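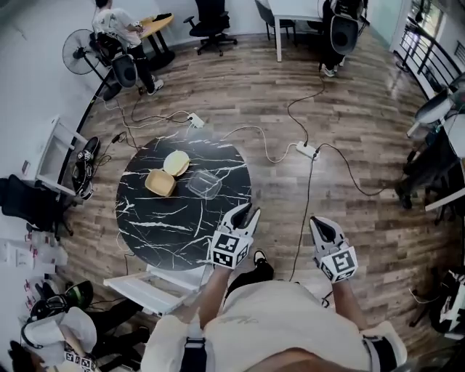 Photo: Nilton Alvarado, Ustville shared workshop

4. Setting up the hand-held gripper pair

This section covers preparing the two hand-held grippers, fitting the marker cubes, laying out the table and making a first recording. It assumes that the printed parts have been assembled as in section 3 and that the Brasum recording software is installed on the laptop.

4.1 Before you start

You will need both grippers, both marker cubes, the head camera with its strap, and a table that can be reached from a standing position. A round table is suitable, and the top need not be plain. Three items are enough for a first session: an open container, a lid and a second container. Mustard yellow and pale yellow plastic track well. Clear plastic can be used, but see 4.5.

CAUTION: Cables on the floor are a trip hazard while you are looking down at your hands. Route power strips and cords behind the table where possible, and tape down any cord that crosses the standing area.

4.2 Fitting the marker cubes

1. Check each face of the cube for lifted corners or scratches. Reprint any damaged face at 100 per cent scale, with page fitting switched off.
2. Slide the cube on to the post on the gripper body until it meets the shoulder.
3. Turn the cube so that the arrow moulded in the base points towards the fingers.
4. Tighten the clamp screw by hand, then a further quarter turn with the 2.5 mm key.
5. Repeat for the second gripper.

Note: The left and right cubes carry different marker numbers and must not be swapped. If they are, the software will still track, but the recorded hands will be reversed.

CAUTION: Do not overtighten the clamp screw. The printed thread strips easily and the whole post then has to be replaced.

4.3 Checking the fingers

1. Squeeze the trigger fully and release it. Both fingers should open to the stop without sticking.
2. Close the fingers on a sheet of paper. It should be held along the full length of the pads.
3. In the software, open Devices and read the opening value. Fully closed should read 200 and fully open 607. Differences of up to five either way can be ignored.
4. If the values are outside this range, run Calibrate Fingers and repeat step 3.

4.4 Position of the operator and table

1. Stand at the edge of the table with your feet clear of its base.
2. Put on the head camera and tighten the strap until it does not shift when you nod.
3. Look down and hold both grippers out in front of you. Both cubes should appear in the preview with a green outline.
4. Move each gripper slowly to the far side of the table and back. If an outline turns red, tilt the camera down one notch and try again.
5. Place the items within about 500 mm of the near edge.

Note: A gripper may be held away from the table, over the floor, as long as its cube stays in view. Strong window light from one side can wash out the white squares - lower the exposure before moving the table.

4.5 First recording

1. Press Record and hold both grippers still, fingers open, until the tone sounds.
2. Pick up the lid, place it on the container and release it.
3. Return both grippers to the starting position and press Stop.
4. Open the file and check the Lost Frames figure.

Error 279 means that one cube was out of view for longer than a second. Delete the file and record again. Transparent items do not affect cube tracking, but their edges may be missed by the object step described in section 6.

Section revised 6 May 2021 by Damián Ponce. The cube post was changed in February - older posts have no shoulder and should not be used with these instructions.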